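Rain gauge reads lower than the neighbor's station. Which one do I trust?

Posted in Weather & Garden by Nives Bortolotti

I have a plain glass gauge on a post by the vegetable beds. The neighbor has an electronic tipping bucket unit on his garage roof. For July my total came out well under his, and the gap is widest on windy days. Both were bought new. Is there a way to check mine at home without sending it anywhere?

3 replies

Hugo Alcaraz

You can check it with a kitchen scale. One gram of water is one milliliter, near enough for this purpose.

1. Measure the inside diameter of the opening in centimeters. Halve it, square it, multiply by 3.14. The result is the catch area in square centimeters.

2. Divide by 10. That is the number of milliliters equal to one millimeter of rain.

3. Stand the cylinder upright on a level table. If it has straight walls and no funnel, the opening and the bore should have the same area. Measure inside the rim, as the glass can be slightly thicker there.

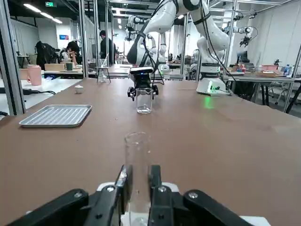

4. Weigh out enough water for 20 mm, pour it in, and read the bottom of the curve at eye level. Anything within 2 percent is fine.

If the scale is printed on a separate card or holder, check that its zero lines up with the inside floor of the glass — the base can be several millimeters thick.

Carmela Colombo

tipping buckets are junk, trust the glass

Fulvio Pace

I would not go that far. Tipping buckets usually read low in heavy rain, so his being higher points to siting. Mount yours level, clear of the beds, at least twice as far from any obstacle as the obstacle is tall. A roof is a poor site too, and wind normally reduces the catch up there, so look for splash or drip reaching his funnel. Vibration can also cause false tips.

Read yours at the same time every morning. In warm weather a small amount left in an open cylinder until Sunday will partly evaporate, and that alone could account for some of the gap. Compare single storms before you compare months.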